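Inicio Asignaturas Calendario Apuntes Prácticas Biblioteca Contacto

Logística de almacén y embalaje
Tema 6. Cubetas, rellenos y cuadrícula de puesto
Apuntes de clase. Prof. Sofia Paiva

6.1 Objeto del tema

Se estudia el contenedor reutilizable de plástico como unidad de manipulación en puestos de preparación de pedidos. Quedan fuera el palet y la caja de cartón (tema 4) y el etiquetado (tema 7). Al terminar, el alumno debe poder medir la luz útil de una cubeta, elegir un relleno y marcar una superficie de trabajo.

6.2 Dimensión exterior y luz útil

La dimensión exterior determina cuántas cubetas caben en una balda. La luz útil determina qué cabe dentro de cada una. Son valores distintos y el error más frecuente en las prácticas consiste en usar el primero para calcular el segundo.

La diferencia procede de tres elementos:

a) El espesor de pared.
b) El borde perimetral, que suele sobresalir hacia fuera y a veces también hacia dentro.
c) La inclinación de las paredes. En las cubetas encajables la planta del fondo es menor que la de la boca.

La luz útil se mide siempre en el fondo, entre los puntos más salientes de caras opuestas. Si la pared lleva nervios, se mide entre nervios. En la ficha se anotan dos valores, fondo y boca, en milímetros y sin redondear.

6.3 Nervios, escalones y fondo

Los nervios aumentan la rigidez de la pared con poco material añadido. En paredes laterales suelen disponerse en horizontal o en vertical según la carga prevista. Los nervios del fondo reducen la flexión cuando la cubeta se levanta cargada, pero crean una superficie de apoyo irregular – una pieza pequeña puede quedar inclinada o desplazarse al transportarla.

Los escalones de la pared interior pueden cumplir una función de tope o de refuerzo. En cualquier caso restan espacio y deben figurar en el croquis.

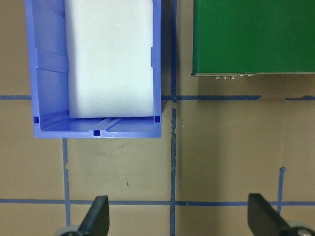
El relleno en bloque se dimensiona a partir de la planta del fondo y no de la boca. Un bloque cortado a la medida de la boca queda apoyado en los paneles inclinados y no llega abajo. Conviene fijar primero el ancho y después el largo, de modo que la holgura restante se concentre en un solo lado y pueda aprovecharse para extraer la pieza. En la cubeta azul el bloque blanco ocupa la mayor parte del ancho y termina poco antes de la pared próxima, donde queda a la vista una franja del fondo con dos nervios diagonales finos. Esa franja es la holgura que se acota en el croquis. La pared izquierda, con nervado horizontal y paneles escalonados hacia el fondo, obliga a tomar la medida de ancho abajo. El borde se dibuja aparte, con sus aberturas cuadradas y la lengüeta central algo elevada.

6.4 Elección del relleno

Criterios, por orden de aplicación:

1. Fragilidad de la pieza.
2. Peso de la pieza y superficie de contacto.
3. Número de ciclos previsto antes de sustituir el relleno.
4. Facilidad de limpieza.

En el ejercicio de la cubeta Kastard se parte de 4000 ciclos. El bloque se revisa por las esquinas, que se redondean con el uso, y por los cantos en contacto con la pared. Una deformación permanente en la cara superior obliga a retirarlo.

6.5 Cuadrícula de puesto

La superficie de trabajo se divide con cinta adhesiva de color que contraste con el tablero. La cinta de pintor es adecuada para una disposición provisional: se retira con facilidad y permite corregir. Para una disposición definitiva se usa cinta de suelo o pintura.

Procedimiento:

1. Limpiar y secar el tablero.
2. Trazar a lápiz dos líneas de referencia perpendiculares.
3. Colocar las tiras en un sentido y después las transversales.
4. Comprobar las diagonales de cada celda.
5. Asignar un código a cada celda y anotarlo en el plano.

La posición de un contenedor se define por una sola esquina, siempre la misma en todo el puesto. No se admite «centrado en la celda» como referencia.

6.6 Práctica

Grupo A: Nhàn Thái y Tâm Vi. Grupo B: Nghĩa Phí y Tùng Lã. Cada grupo entrega el croquis acotado de una cubeta, la propuesta de relleno y el plano del puesto. Aula 1015. Entrega en febrero, en papel.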